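The Gremis Variety Archive – notes on our new listening and viewing program. A thread from the collections office.

1/ The archive has completed its catalog of the Furukawa bequest, a private collection of vaudeville and nightclub material gathered over 50 years. It holds 2266 items: playbills, contracts, sheet music, publicity stills and a small number of short films made for coin-operated viewers.

2/ The collection is strongest on specialty dancers of the 1930s and 1940s – tap teams, acrobatic duos, and the novelty acts that filled the time between headliners. Many were billed under a first name only, and some changed their billing from one season to the next.

3/ Cataloging was led by Hiyori Maruyama. Her finding aid lists performers under every stage name on record, with cross-references to the theaters where they appeared.

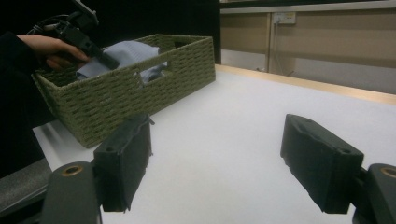

4/ Who may view the short films?
Any registered reader may view them on site, by appointment. Registration is free and is completed at the front desk with one form of identification.

5/ There are 47 short films in all. Each runs for one song, in most cases under three minutes. Viewing copies are now available for 16 of them. The others remain with the Jetum film laboratory and will be added to the catalog when they are returned.

6/ Readers should note that the sound on several films does not match the dancing. Performers often recorded the song first and mimed to playback on the set, and the prints were later spliced by operators who paid little attention to sync. We have left these faults as they stand and described them in the catalog entries.

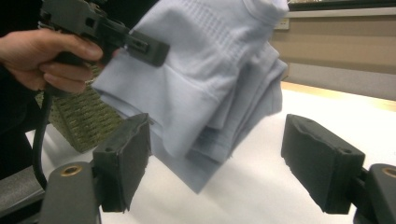 7/ The contracts are of equal interest. One tap team, engaged for a week at the Osetti Theater, was required to supply its own music for a nine-piece band, to perform four shows a day, and to accept any place on the bill. The fee was reduced by a fine for lateness before the week was out.

8/ Fadi Rawashdeh will give a talk on the Osetti contracts in the reading room in June. Seats must be reserved through the collections office. A recording will not be made.

9/ Requests to reproduce stills should be sent in writing, with the catalog number and the intended use. Rights in some photographs are still unclear – in those cases we can supply a reference copy only.

10/ Corrections to names, dates and venues are welcome, above all from the families of performers. Please quote the catalog number where possible. Catalog text last revised 2024-05-18.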